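Re: [hand-maint] finger droop on left hand after restart
Date: Oct 23, 2018

> The left hand on our Zulen unit opens fine from cold, but after a
> restart the second and third fingers stop short of full extension.
> Wrist camera shows the hand. Do I need to pull the fingertips, or
> is this a homing thing? The job is file boxes in and out of a
> two-door cabinet, if that matters.

Homing, most likely. Leave the fingertips on for now.

We run the same job at the Abernathy office and went through this in May. The offsets are read once at power-up. If the hand is resting on something at that point, it stores the wrong zero and keeps it until the next full cycle.

What we do now:

1. Park the arms clear of the cabinet and the doors. Hands hanging, palms down, over open carpet.
2. Power off, wait 12 seconds, power on. A soft restart does not clear the table.
3. Run the open/close routine 2 times with nothing in the hand.
4. Look at the joints through the wrist camera with the fingers open. Check the slots and the pins on either side for lint. Carpet fiber gets in there, and a dry brush takes it out. No spray.
5. Read back the zero for each finger. Ours sit near 254. If one is more than a few counts off, do step 2 again before touching any screws.

Fingertips get changed at about 500 hours whether they look worn or not. Write the hours in the log with the finger number. Our log was missing the finger numbers for most of the spring and it was no use to anyone.

With the doors open, keep the hinge side in mind when you pick a parking spot. The doors take up more floor than the map in the Skomolus software allows for.

Cabinet open with one box on the shelf and one on the counter, then the hand over the carpet:

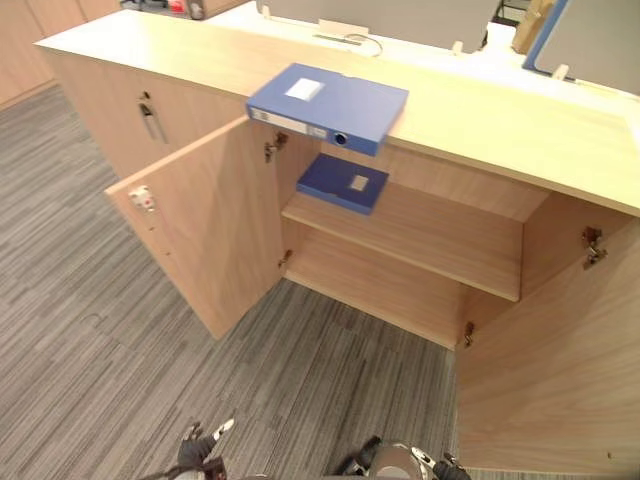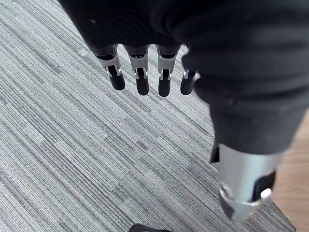 Comments

Zistanier: We had the same droop and the full power cycle cleared it on one hand. The other needed a new cable at the wrist, so check that before ordering fingers.

unsigned: Does the wait in step 2 depend on the firmware? Ours needed longer.

Related messages
- Brushes for finger joints, which ones shed
- Door clearance and the floor map
- Log template with finger numbers

Contact the list owner | Copyright 2018 hand-maint list | Back to top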